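4. Setting up series and episodes

Sections 1 to 3 covered installing Flosia, creating your account and adding your first shelf. In this section you will add a television series, fill in its episode list, write and schedule an episode guide, and deal with programmes that were shown in a different order from the one they were made in.

You need Editor rights or higher for everything in this section except 4.6. If the Series menu is greyed out, ask the person who set up your site to change your role (see 2.3).

4.1 Adding a series

1. Open the Series menu and choose New series.
2. Type the title as it appeared on screen in its first broadcast. Leave out "The" only if the programme did.
3. Enter the year of first broadcast. If you are not sure of it, leave the box blank. Do not put in a guess, as the year is used to build the web address and changing it later breaks any links people have saved.
4. Choose a type: Serial, Anthology, Sitcom, Drama or Other. Anthology switches off the Regular cast box, because each episode then carries its own cast list.
5. Press Save. The series page opens with an empty episode list.

Note: Two series may share a title. Flosia tells them apart by year, so in this case the year is required and Save will stay grey until you enter one.

4.2 Filling in the episode list

You can type episodes one at a time or paste them in as a block. Pasting is quicker for anything longer than a single short run.

1. On the series page, press Edit list.
2. Choose Paste.
3. Paste your list with one episode per line. Each line should hold the season number, the episode number, the title and the broadcast date, with a semicolon between each.
4. Press Check. Lines that Flosia cannot read are shown in red. Correct them in the box and press Check again.
5. When no red lines are left, press Add to series.

The longest list that can be pasted in one go is 408 lines. Long-running soaps will need to be added in several goes. Wait for each batch to finish before you start the next or the numbering will be wrong. 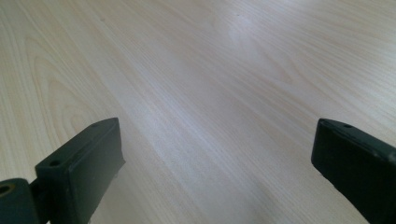
Titles that contain a semicolon must be put inside double quotation marks. Titles that contain a comma, colon or dash need nothing special. If a title was never shown on screen and is only known from a listings magazine, add an asterisk at the end of it and Flosia will print it in italics.

Caution: Pasting a list over an existing one replaces episode titles and dates but keeps any guides already written. If the numbering in the new list is different, guides can end up attached to the wrong episode. Make a backup first (see 9.1).

4.3 Broadcast order and production order

Many older programmes were shown out of order, and readers will write in about it whichever order you choose. Flosia keeps both.

1. On the series page, press Order.
2. The left-hand column is broadcast order and is filled in from the dates you have given.
3. The right-hand column is production order. Drag the episodes into place, or type the production number beside each one.
4. Tick Show both if you want readers to be able to switch between them. Otherwise choose which one to show.

An episode that was made but never broadcast goes in the right-hand column only. Leave its date blank and tick Unaired.

For a pilot that was later recut and shown as a normal episode, add it twice and use Link versions so that the two pages point to each other. Krishnamoorthy Pai's Perton guide does this for both of its pilots and is worth a look if you are unsure how the finished pages should read. It is listed under Sites using Flosia on the help page.

4.4 Writing an episode guide

Each episode page has five boxes. Only the first is required.

Summary. What happens, told in the present tense. The first 90 words are shown on the series page, so keep the ending out of them.

Cast. One name per line, with the actor first and the part second. Use the spelling in the credits even where it is known to be wrong, and put the correct spelling in Notes.

Notes. Locations, repeated props, continuity slips, music, missing scenes.

Opinion. Your own view. This box is signed with the name on your account and cannot be edited by other users, apart from the site owner.

Rating. A number from 0 to 10, in half points if you like. The rating can be turned off for the whole site in Settings, under Ratings.

1. Open the episode from the series page.
2. Press Write guide.
3. Fill in the boxes you want. Empty boxes are left off the finished page.
4. Press Preview to see how it will look.
5. Press Save draft, or go on to 4.5 to publish it.

Drafts are saved automatically every 2 minutes while the page is open. They are not saved if you lose your connection, and the message at the top of the page will turn yellow when this happens. Copy your text somewhere safe before you reload.

Hiding plot details

To hide part of a summary, select the words and press Cover. Readers see a grey bar and can press it to reveal the text. Covered text is left out of search results and out of the weekly email. It is not left out of the printed version, so check your pages before printing a guide to hand round.

4.5 Publishing and scheduling

You can publish a guide straight away or set it to appear later. Scheduling is useful if you are working through a series at one episode a week.

1. On the draft, press Publish.
2. Choose Now or Later.
3. If you chose Later, pick a day and a time. Times are in the time zone of the site, not of your computer.
4. To schedule a whole season, choose Later, then Repeat, and set the gap between guides. Flosia will take the drafts in whichever order you chose in 4.3.
5. Press Confirm.

If Flosia reaches an episode with no draft, it stops and sends you an email. It does not skip to the next one. To carry on, either write the missing guide or mark the episode as Not covered, then press Resume.

Note: The Repeat setting was called Drip in versions before 19. If your menu still says Drip, the steps are the same, but there is no Resume button and you will have to set the remaining dates by hand.

A few points on changing your mind:

Guides that have not yet appeared can be moved or cancelled from the Calendar page.

Guides that have appeared can be withdrawn with Unpublish. Comments are kept and will come back if you publish the guide again.

Deleting a guide removes its comments for good.
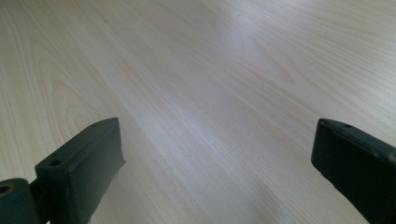
4.6 Comments and corrections

Readers can leave a comment under any published guide. They can also send a correction, which goes to you and is not shown on the page.

1. Open Inbox and choose Corrections.
2. Each correction shows the reader's text beside your own. Press Accept to replace yours, Edit to change the wording first, or Decline.
3. If you accept, tick Thank reader to add their name at the foot of the guide. Leave it unticked if they asked not to be named.

Corrections to cast lists often arrive in batches after a repeat run. Use Group by series to see them together.

A declined correction stays in the Declined folder until you empty it. If the same reader sends the same correction again, it is marked Repeat and moved there without an email to you.

4.7 Bringing in guides from Bruvent

If your guides are on Bruvent, you can move them across with their dates and comments. Ratings are moved too, but Bruvent uses stars out of five, so each one is doubled.

1. In Bruvent, go to Tools and choose Export everything. Save the file to your computer.
2. In Flosia, open Settings and choose Import.
3. Pick the file and press Read.
4. Flosia shows the series it has found. Untick any you do not want.
5. Press Import. Large files can take a while and you can close the page in the meantime. You will get an email at the end.

Imported guides arrive as drafts. Pictures are not brought across and must be uploaded again.

Caution: Do not import the same file twice. Every guide will be duplicated, and the second set has to be deleted one at a time.

Guides written in Thevar can be imported the same way, except that Thevar has no separate Notes box. Everything will be placed in Summary and you will need to split it yourself.

4.8 If something goes wrong

The series page is blank after pasting a list. Reload the page. If it is still blank, open Edit list and check that the season numbers are figures and not words.

An episode appears twice. It has probably been entered with two different dates. Keep the one with the guide attached and delete the other.

Accented letters show as question marks. Save your list as UTF-8 text and paste it again.

The covered text shows without being pressed. This happens with some older page designs. Choose a current one in Settings, under Design.

Section last revised April 2024 by Geetha Pisharody. The import steps in 4.7 were checked by Hollis Hutchins.

5. Building a cast index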